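Susico Mesh Cover
Owner's Guide
Section 4: Fitting, Adjusting and Caring for the Cover

Revised 06/04/2023

Read Section 3 (Unpacking) before you start. The steps below assume that the cover has been taken out of its sleeve, shaken out and checked for snags.

The cover is made in two parts that are joined by a seam. The upper part is a light, loose mesh that gathers easily. The lower part is a dense weave with small openings, and it carries most of the load. In this guide they are called the loose mesh and the woven section. The opening is at the end of the loose mesh and closes with a drawcord.

4.1 What you can put in the cover

The cover is meant for rounded, soft or padded items that need to be kept together and let air through: round cushions, a rolled blanket, a bundle of knitwear, spare pillow filling, soft toys. Balls can also be stored in it if they are clean and dry.

Do not use the cover for:

Items with open hooks, zipper pulls or exposed wire
Anything heavier than 8 pounds
Food
Wet items, except while rinsing as described in 4.6

CAUTION: The cover is not a toy. Keep it and the drawcord away from infants and small children. Never place the cover over a person's or an animal's head.

4.2 Before you begin

Choose a smooth, curved or flat surface that will hold the item steady while you work. A plastic tub turned on its side works, and so does the seat of a molded chair. Avoid wicker, unfinished wood and brick, which catch the threads.

Remove rings, bracelets and watches. If your fingernails are long or chipped, wear thin cotton gloves.

Check the item itself. Run your hand over it and feel for pins, loose staples and plastic tag ends. Fasten any zipper and tuck the pull inside.

4.3 Fitting the cover

1. Loosen the drawcord all the way.

2. Find the seam between the loose mesh and the woven section. Hold the cover with the woven section at the bottom.

3. Roll the loose mesh down over itself until the roll reaches the seam. The cover now looks like a shallow bowl.

4. Set the bowl on your work surface and open it with both hands.

5. Place the item in the center of the woven section. If the item has a seam or a flat side, face that side down.

6. Press down gently so the item settles. The weave should lie against it without large folds.

7. Unroll the loose mesh upward, a little at a time, working your way around the item. Do not pull one side all the way up before the other.

8. Gather the top and draw the cord until the opening is closed.

Note: A new cover feels tight at the seam. It relaxes after the first few uses. Do not stretch it over your knee or hang weights from it to speed this up.

If you are covering a bundle of small items, put the largest one in first and fill in around it. Stop when you can still gather a good handful of loose mesh above the contents. An overfilled cover will close, but the drawcord takes the strain and will wear through at the channel.

4.4 Setting the seam

The seam can run level around the item or on a diagonal. Level is best for standing storage on a shelf. A diagonal seam suits items that rest on their side, with more of the weave underneath and along the edge that bears weight.

To set a diagonal seam:

1. Fit the cover as described in 4.3, but leave the drawcord slack.

2. Hold the item still with one hand flat on top.

3. With the other hand, take hold of the woven section and ease it up on the side that will carry the load. Move your grip every few inches.

4. On the opposite side, let the loose mesh follow down. Folds and creases will form in it. Leave them.

5. Check the underside for bunching, then draw the cord closed.

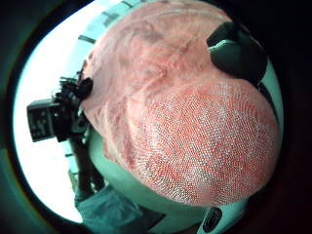 If the cover slips back toward level when you let go, the item is too small for it. Add a folded towel or a second soft item to fill the space, or move down one size. The size is printed on the label sewn into the drawcord channel.

Bunching under the item should be smoothed out before you store it. Lift the item slightly, pull the weave flat with your fingertips, and set the item down again. Sliding it across the surface to flatten the weave will rub the threads.

4.5 Storage

Keep the covered item in a dry place with some air movement. A shelf, an open tub or a padded seat is fine. Leave space between covers so that the meshes do not catch on one another.

The color will fade in strong light. If you store the cover near a window, turn it every 4 weeks so that it fades evenly, or draw the curtain during the brightest hours. Fading does not affect the strength of the weave.

Do not stack more than two filled covers. Do not hang a filled cover by its drawcord for long periods. If you must hang it, use a wide, smooth peg and pass the gathered mesh over the peg along with the cord.

For seasonal items put away in November and taken out in spring, open the cover once during the winter, check the contents for moths or damp, and close it again.

CAUTION: Keep the cover away from radiators, irons and open flame. The mesh shrinks and hardens when overheated and cannot be restored.

4.6 Washing

1. Take everything out of the cover and turn the cover inside out.

2. Shake it over a trash can or outdoors to remove lint.

3. Fill a basin with cool water and add a small amount of mild liquid soap.

4. Press the cover under the water and leave it for 5 minutes.

5. Squeeze the woven section gently. Do not wring it.

6. Rinse until the water runs clear.

7. Lay the cover flat on a towel, reshape the seam, and let it dry completely.

Wash red and pink covers by themselves the first two times. Do not bleach, tumble dry or dry-clean.

To rinse dust from a soft toy or small cushion without opening the cover, hold it under cool running water, press out the water, and stand it on a rack. Take the item out to finish drying.

4.7 Small repairs

A pulled thread in the woven section should never be cut. Turn the cover inside out, catch the loop with a blunt needle, and draw it through to the inner side. Stretch the weave lightly in both directions until the thread evens out.

A hole in the loose mesh can be closed with matching polyester thread. Use short stitches and go one row past the damage on each side. Holes at the seam are harder to mend and usually come back, so replace the cover if the seam opens.

To replace the drawcord, tie the new cord to the end of the old one and pull it through the channel. Knot both ends firmly and trim them.

4.8 Common problems

The opening will not close fully.
Remove some of the contents, or check that the drawcord is not twisted inside the channel.

The item rolls when set down.
Reset the seam as described in 4.4 and place the item on a surface with a raised or curved edge.

The loose mesh sags on one side.
Open the drawcord, spread the gathers evenly and close it again.

Lint collects in the weave.
Brush it with a dry, soft brush while the cover is filled. Work in one direction.

Replacement cords and labels are listed in Section 5.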